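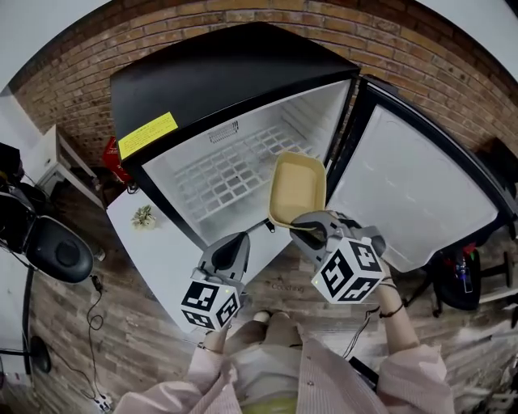

gritline
Forum: Small Spaces > Kitchens and Food
Posted 2025-06-02
My lease at Kellard says "refrigerator included," and I'd like a ruling on whether a mini fridge counts. I moved in back in May, full of plans about cooking on Sundays and eating like an adult until payday. Meal prep, as a hobby, assumes you own shelves. I have a white wire shelf in a grid, a black door that swings open to the right, and a beige container of lentils that needs a permanent address. Do I give up on batch cooking or give up on drinks?

oldsump
Give up on lentils. Problem solved, and you'll be happier.

Trakside_Tenant
Wrong question. You don't need a bigger fridge, you need to stop cooking in one shape. Everything goes flat in freezer bags. Rice, beans, sauce, all of it filed upright like records.

gritline
Filed upright on a wire shelf. Have you met a wire shelf? Bags slump through the squares like they've had bad news.

Trakside_Tenant
Put a cutting board on it. Next.

paredes_st_soup
Don't cover the whole shelf, please. Cold air has to get around. I did that when I lived on Paredes and ended up with frozen lettuce on one side and warm yogurt on the other. Rectangular containers with lids, small gap at the back, and cook for 2 days, not seven.

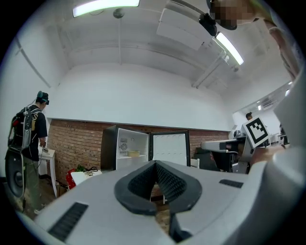

And cool the food before it goes in, in shallow dishes. A little fridge can't cope with a quart of hot chili, and the milk pays for it.

oldsump
Cooking every 2 days is just called cooking.

paredes_st_soup
Yes. I've made my peace with it.

Trakside_Tenant
Still say bags. I got through a whole winter at Sudamwood on bags and a hot plate.

oldsump
We know. You posted about it. Thread 1797, nine pages, mostly you.

gritline
Read it. Skipped the part about pancake batter. Going with the rectangles, and the drinks can live on the windowsill till it gets hot out. The landlord hasn't answered my email about the lease wording.

paredes_st_soup
He won't. Label the lentils with a date.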